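Amano > Practice > Interviews

April, by Negin Zarei

Evdokia Psarras keeps the rulebook for hand-held gripper work at Skorkedon. It runs to 71 rules, and she would like fewer.

"People follow 3 of them without being told," she says. "The rest you have to check."

Her first check is the opening. Fingers start apart, above the cloth, before anyone reaches for it.
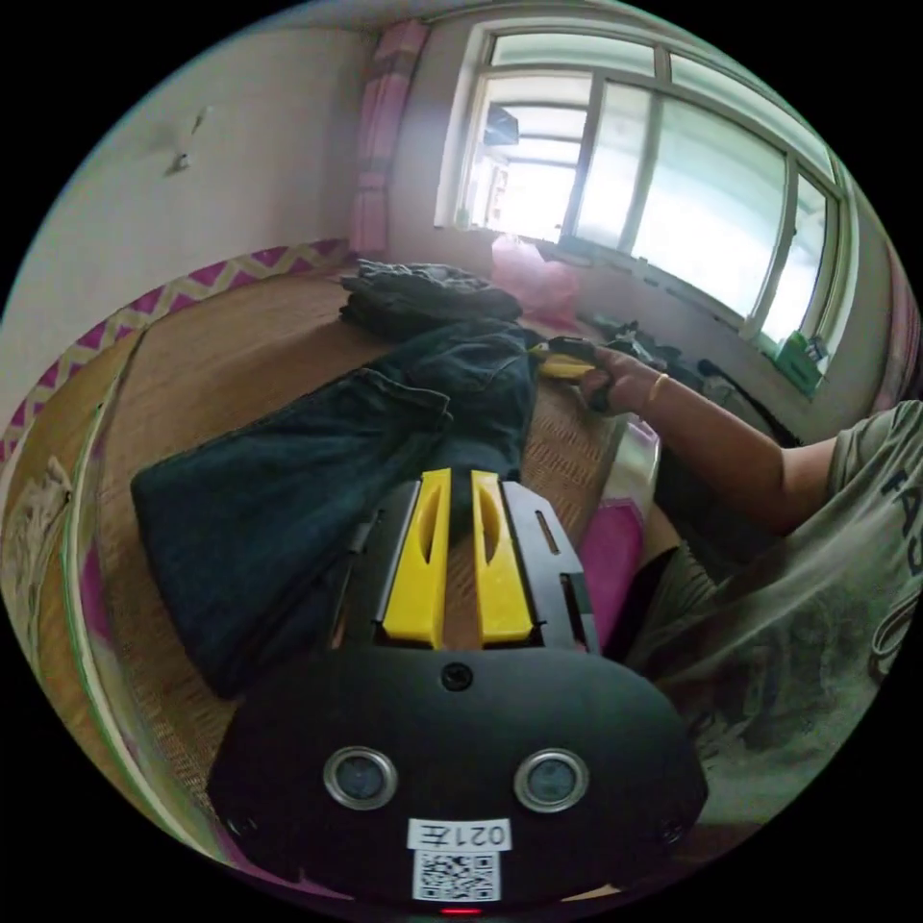
Clothing gets its own chapter. A session stops at 250 folds, even if the operator feels fine. "Tired wrists make bad data," Psarras says.

She also wants both grippers labeled and logged as a pair. Vostness, a partner firm, asked to drop that rule last year. She refused.

The next edition will cover bedding and towels. She is still arguing over the wording on pillowcases.

Last updated: April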